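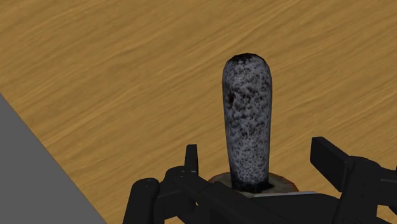 URKILTHORPE, April 12, 2018 - Clasden opened its simulation lab to the public for the first time this week, and 274 people came through the doors. Visitors watched robot arms practice picking up everyday objects on screen, then watched the same control software run on an arm in the main hall.

The simulated tasks take place on a virtual tabletop. The objects differ in shape and surface, and the gripper has to line up its two fingers before it closes.

"People asked good questions, mostly about what happens when the robot drops something," said Paraskevi Christodoulou, who manages the lab. "In simulation we reset and go again. We showed them plenty of resets."

Guests could also start a run themselves from one of 5 workstations. Staff logged 949 runs over the course of the open day. Upendo Koech, a software engineer at Clasden, led the hourly demonstrations and explained how grasp attempts are scored.

The lab occupies 3264 square feet on the ground floor of the Aerts building. It is used by Clasden staff and by students on work placements.

A second open day is planned for October. Admission will be free, but groups of more than ten should book ahead through the front desk.

Media contact: Apostolos Bakalis, Clasden press office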